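Hoda bench cell

The Hoda bench cell is a small tabletop robot cell built at the Pralton workshop and used for pick and place trials with toy food. One arm, one two-finger gripper, one wrist camera, a wooden table. It is best known among users of the Skoryk controller for its upkeep routine, which has been copied by other benches, including the one at Grilham.

Setup

The arm is clamped at the back edge of the table and homed before anything else is plugged in. Controller firmware 1469 or later is required; older builds loose the gripper zero after a power cut. The wrist camera is fitted last. Cable goes along the forearm with slack left at the wrist joint – too tight and it pulls out on a full turn.

Zeroing takes 15 minutes. Gripper fully closed, offset saved, gripper fully open, offset saved again. Then a slow move down to the table, stopping short of contact.

Gripper

Off-white plastic body, apparently 3D-printed, with orange fin-shaped finger pads. Pads are ridged for grip and treated as wear parts. Pad checks are made with the fingers open on either side of a test piece, usually the toy asparagus bundle, stood upright so that both pads can be compared in the wrist view. The piece should sit in the gap with neither finger touching it.
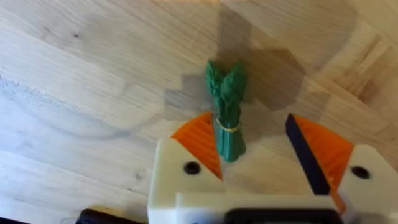 Maintenance

Pads are wiped with a damp cloth at the start of a shift and inspected for splits along the ridges. A split pad is replaced, never glued. Screws are tightened by hand only, as the printed parts crack easily. After any pad change the zeroing is repeated in full.

The cell log showed 2502 cycles on one set of pads before the first change in May. Later sets lasted less, put down to a stiffer print setting that was afterwards dropped.

Common faults

Drift to one side. Usually a loose finger base. Tighten, re-zero, run the slow move agian.

Piece slips on lift. Dirty or worn pads. Clean first, swap if it keeps happening.

Camera drops out. Connector at the wrist in most cases. Power down before reseating.

Fingers stall when closing. Grit in the slide, or the current limit set too low. The limit is reset to its default by a firmware update and has to be entered again.

Variants

The Grilham bench uses the same gripper on a shorter arm. Its controller settings are kept seperately and do not carry over – 2 spare sets of pads are shared between the sites.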